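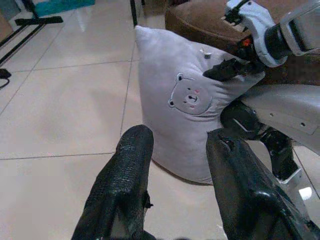
开店之前我对抱枕的要求其实很低，能垫腰就行，颜色别太吵就行。后来自己进货、自己拆样、自己抱着看了好几个冬天的电视，才慢慢变成现在这种会为了一条绣线跟工厂来回发邮件的人。Sillard 系列里我留得最久的就是浅灰色的小熊脸，毛绒面，中间用细细的深灰线绣一张熊脸，两只圆耳朵，两个小黑点眼睛，鼻子底下短短一道嘴，鼻子两边各有一块粉色腮红。整只枕头就这么一点粉，放在浅色地砖上也好，丢进一堆灰扑扑的靠垫里也好，我每次路过都先看到那两块腮红。（然后就想捏一下，捏完再走。）

Sillard 小熊脸抱枕，浅灰色
Droltstead 小店自营，现货，带芯出售，也可以单买枕套

先说价钱和库存

带芯的和单枕套的价格在页面最上面的下拉框里选，选完会自己变，我就不在正文里再写一遍了，省得哪天调价忘了改，两边对不上又要挨说。库存也是下拉框里的准。显示有货就是架子上真有，我每天傍晚关门前会对一次。显示缺货的话可以点到货提醒，邮件是系统自动发的，发得很快，有时候比我自己知道得还快。

常有朋友在下单备注里写“要一只脸正一点的”。可以写，我会挑！不过绣花是机器带着线走的，面料又软又会动，每只脸总有一点点自己的歪法，有的看起来像刚睡醒，有的像在想晚饭。而且枕头一靠一歪，脸就跟着歪，放平再看又好了。我自己反而喜欢有点歪的，您要是也喜欢，备注写“随便”，我就随手拿最上面那只。

面料

面子是短绒，摸起来有点像天鹅绒那种滑，顺着摸颜色浅一点，逆着摸会深一点，所以用手指在上面写字是写得出来的。我家店里的样品上常年有小朋友画的圈圈和叉叉，拿手掌抹一下就没了。它会有软软的褶子，抓一把角，附近就皱起来，松开以后慢慢回去，回得快慢要看您塞的是什么芯，后面会讲。

这块料子是从 Rüegg 拿的。最早一批用过另外一家的绒，刚到手的时候也很舒服，可是洗过几次之后绒头会结成一小撮一小撮，像淋过雨的羊。那批我后来全部降价清掉了，并且在页面上写明了为什么便宜，居然还卖得挺快。换成 Rüegg 之后我自己那只一直用到现在，坐的那面绒压塌了一些，拿软毛刷顺一顺能起来大半，另外一面还跟新的差不多。

浅灰这个颜色要多说两句。它偏冷一点点，在暖黄灯底下会变得像燕麦，在阴天的窗边又会发一点蓝。有客人收到后写信来说比屏幕上暖，也有客人说比屏幕上冷，我把两封信放在一起看了半天，最后决定什么都不改。如果您家沙发是米白、浅木色、深蓝、墨绿，放心配。如果沙发也是灰的，最好先在家里找一件浅灰毛衣搭在沙发上看看，两种灰打架的时候会很难看，这个我在自己家里试过，很惨。

那张脸

耳朵、眼睛、鼻子、嘴、腮红都是绣的，没有纽扣，没有贴片，脸上没有硬的东西。我侧着睡午觉的时候会整张脸压在上面，醒来脸颊上会有一小条线的印子，过一阵就消。绣线比绒面稍微低一点，陷在毛里，所以远看线条很细很安静，近看才发现绣得挺密。

腮红的粉色改过一次。第一版太红，像喝了酒，样品寄到的时候我笑了好久，但是真的不能卖。第二版就是现在这个，淡一些，跟灰色放在一起很乖。第一版的样品我留着没扔，在收银台后面的椅子上，来店里的话可以看看，不卖的哦，问过好多次了，真的不卖。

枕芯

带芯的款式用的是 Primonau 的芯，蓬松的纤维棉，外面有一层白色的薄布内胆，内胆自己也有缝线，拆洗枕套的时候不会漏一地棉花。Primonau 分软硬两种，我这里默认发软的，因为大部分人买小熊是拿来抱的，硬芯抱着像抱了一袋米。可要是您打算放在床头当靠背，或者喜欢坐在地上背靠着墙看书，就请选硬芯。硬芯立得住，靠墙一摆，尖尖的角朝上，很有精神。软芯也能立，只是过一会儿会往一边懒下去，得给它找个东西靠着。

芯刚从压缩袋里出来的时候会扁得吓人。请不要马上给我写差评！拆开以后抓着对角抖一抖，四面拍一拍，在通风的地方放一晚上，第二天早上再看。冬天屋里冷，蓬起来要慢一些。有位客人等不及，用吹风机冷风吹了一会儿，说也行，我没试过，但是听着没什么坏处。热风就不要了，绒面怕烫。

如果您家里本来就有闲着的芯，单买枕套最划算。芯比枕套稍微大一点点塞进去最好看，角会撑得满满的。芯和枕套一样大也能用，角会有点空，喜欢那种软塌塌的样子的人也不少。芯比枕套小就不推荐了，小熊的脸会往里凹，看着很委屈。

拉链

枕套用的是隐形拉链，藏在边缝里，拉头很小，指甲短的人（比如我）第一次找会找一会儿。顺着底边用手指慢慢捏过去，捏到一个小硬块就是它。拉的时候另一只手把布扯平，别让绒毛卷进齿里，卷进去了也别硬拽，往回退一点再走。

拉链也换过。以前那款便宜，拉头上的漆会掉，掉了就在浅灰色上蹭出一条一条的黑印，气得我把剩下的全退了。现在这款是素色的，没有漆，拉开合上声音闷闷的，我很喜欢这个声音。

怎么洗

枕套翻过来，里朝外，拉链拉好，装进洗衣袋，冷水，轻柔档，少放一点洗衣液，不要放柔顺剂。柔顺剂会让绒面变得油油的，头两天觉得很滑，之后就开始粘灰。脱水用最低的那档。晾的时候平铺在架子上，不要夹着角挂，湿的绒很重，挂久了角会被拉长，干了以后两只角一高一低，熊脸也跟着变形。

晾到半干的时候用手顺着一个方向抹一遍，全干再抹一遍，绒就顺了。不要熨，不要进烘干机。我知道一定会有人进烘干机，所以补一句，万一已经进了，赶快拿出来，趁还有一点潮气的时候用软毛刷轻轻刷，能救一点算一点。

小块的脏不用整只洗。咖啡、果汁这种，马上拿干的厨房纸按住吸，别搓，然后用湿布蘸一点点洗洁精，从外往里点。巧克力要等它硬了先刮掉。圆珠笔我至今没有好办法，有好办法的请写信教我。粉色腮红的绣线我泡过一整晚的水，没有掉色，不过还是别跟新的深色牛仔裤一起洗，怕的是牛仔裤染它。

芯的话，能不洗就不洗。太阳不太猛的时候拿到窗边晒一晒，翻个面，拍一拍，够了。真的要洗就用大一点的洗衣机，洗完一定要干透，里面潮着装回去会有味道，那个味道很难赶走。

放在哪里好

说几个我自己用过的地方吧，都不是什么正经的布置建议。

沙发上。最普通，也最好用。我习惯把它放在最靠边的位置，挨着扶手，下巴正好搁在上边。两只放在一起也可爱，一只脸朝外，一只脸朝里，像在赌气。

地上。我店里铺的是浅色瓷砖，冬天直接坐下去太凉，就拿一只坐着，一只靠着。坐久了绒会压平，前面讲过怎么刷。浅灰色放地上没有想象中那么容易脏，但是会沾头发，家里备个滚筒。

车里。后座放一只，长途的时候夹在安全带和肩膀中间，舒服很多。不要放在后挡风玻璃前面晒，夏天晒上一个季节，朝外的那面会变黄，我的车里现在就有这么一只“阴阳脸”，倒也不丑。

婴儿床里请不要放。睡觉的小宝宝身边不该放任何枕头和软玩具，哪怕它长得再可爱。醒着的时候在大人旁边玩没有问题，拍照也好看。

猫和狗。猫很喜欢它，喜欢到会踩奶的那种喜欢，指甲长的话会勾出小线圈。勾出来不要剪，用粗一点的针从背面把线圈拉回去。狗的话看性格，我见过每天叼着它去午睡的，也见过一个下午把它拆得只剩拉链的，后一种情况请恕我不能算质量问题，虽然我真的很同情。

送人

买来送人的很多，尤其是十二月，那一个月我几乎都在剪包装纸。需要包装请在下单时勾选，有牛皮纸和淡粉色薄棉纸可选，棉绳系一道，附一张空白小卡，您要写什么在备注里告诉我，我手写。字不算漂亮，但是看得清。卡片最多写 100 个字，上次有一位写了整整一封情书，我抄到手酸，最后分成两张卡塞进去了，从那以后就加了字数限制。（那两张卡我抄得很认真的。）

送人的订单默认不放价目单。包装之后体积会大一些，软芯包出来圆滚滚的，要塞进礼品袋的话，袋子买宽一点的。

十二月请早一点下单。快递在那段时间慢得没有道理，我这边当天包好也没有用。

发货和自提

下午 2 点之前付款的，当天交给快递。过了这个时间就是下一个工作日。店里自提的话，下单后等一封“可以来了”的邮件再出门，别扑空，店在 Droltstead 老街靠河那一头，门口有一把绿色的椅子，椅子上多半坐着一只抱枕。自提的不用付运费，也不用包装箱，自己带个大袋子最好，雨天尤其要带，绒面淋了雨会很难看，干了以后还得刷。

单枕套可以折起来走信件，便宜很多，寄到的时候会有折痕，挂在浴室里让水汽熏一会儿就散了。带芯的是压缩装箱，一箱最多装 4 只，再多压得太狠，芯会回不来。要买得更多就分箱发，运费系统会自己算。

公司采购、幼儿园采购、咖啡馆采购，请直接写信，不要在页面上一口气下很大的数字。曾经有人手滑填了 1,000 只，系统居然也让他付款了，我一早打开邮箱差点把茶喷在键盘上。钱当然全数退了，他后来买了一只，现在还在用，说挺好。

退换

没用过、没洗过、吊牌还在的，收到之后一个月内都能退，退货运费您出。绣花跳线、拉链坏、缝线开口，这些是我的问题，拍张照片发来，运费我出，给您换新的。脸歪得太离谱的也算我的，什么叫太离谱呢，就是您发照片过来我看了也笑出声，那就换。

颜色跟想象中不一样，可以退，不用不好意思。抱回家发现另一半不喜欢，也可以退。就是请不要抱着睡了两个礼拜再退，闻得出来的。

同系列的其他颜色

Sillard 小熊脸除了浅灰还出过奶油白和雾蓝。奶油白目前断货，工厂说染缸排期排得很满，我催了几次，他们脾气很好地又让我等了几次。雾蓝还剩一点点，蓝色上面腮红看起来会更粉一些，喜欢甜一点的选它。经常有人问有没有黑色，我打过一次黑色的样，深灰的绣线一上去整张脸都看不见了，只剩两块腮红浮在那里，半夜去倒水的时候吓了我一跳，于是没有做。

也有人问能不能换成兔子、小猫。兔子在画，耳朵太长，一直放不好，绣出来总像两根筷子。画好了会先在店里摆样品，再上这个页面，想第一时间知道的话，页脚可以订邮件，我写得很少，一季一封，有时候还会忘。

最后补充几件老有人问的小事

新的枕套第一次用，会掉一点点浮毛，用滚筒滚一遍就好，洗过一次之后基本没有了。

刚拆封会有一点点布料的味道，晾一晚上就散。我不喷香水，也不放香包，有些客人对香味过敏。

枕套背面是素面的，同一块绒，没有绣花。哪天您不想被一只熊看着，翻过去就行。

单买枕套的朋友，芯的软硬拿不准，可以把您现在那只芯拍给我，用手压下去拍一张，松手再拍一张，我看看回弹大概就有数了。邮件一般当天晚上回，关店以后我会先吃饭，吃完再坐下来一封一封回。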